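Week 5 notes: picking a gripper for the small arm

Okay, so last week I promised we'd get to fingers! We tried the Zeto two-finger and the Ivanov suction cup, 18 grabs each, and I timed both on my phone (very scientific, I know). The cup was quicker but hated anything with crumbs on it. I'm sticking with the fingers for the Plikbridge lab, toaster task included.

Before you run anything, close the fingers all the way and zero the servo. Do it again after lunch, they drift.

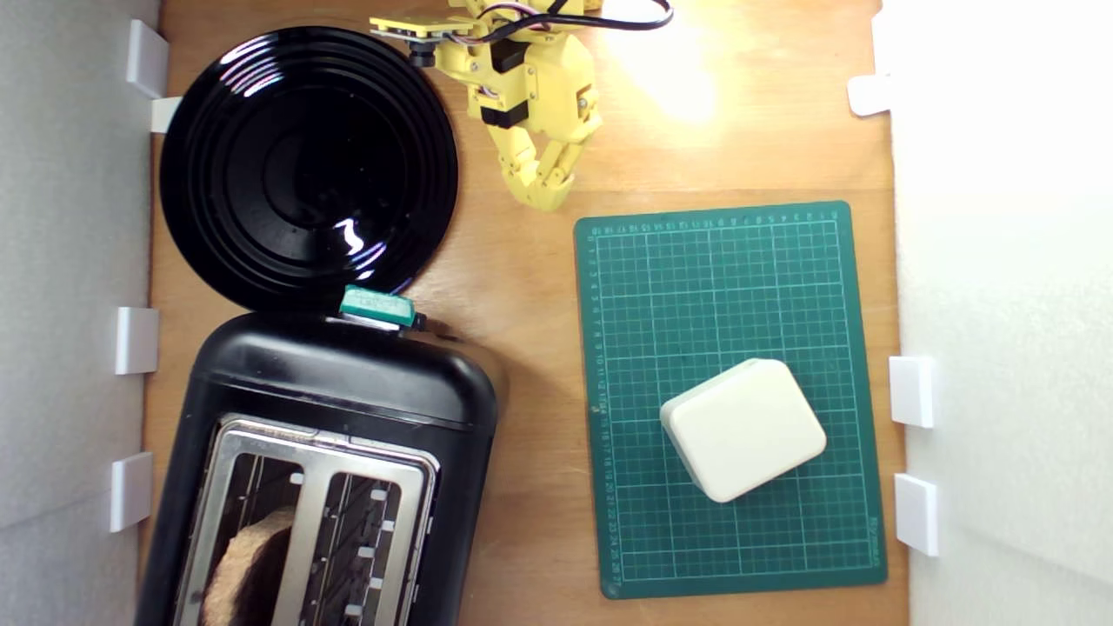
Also, please start slow. I set the speed to 4 out of 10 and still got a nasty wobble on the way down. Write up your own 18 grabs, misses too, and bring them to lab by 5.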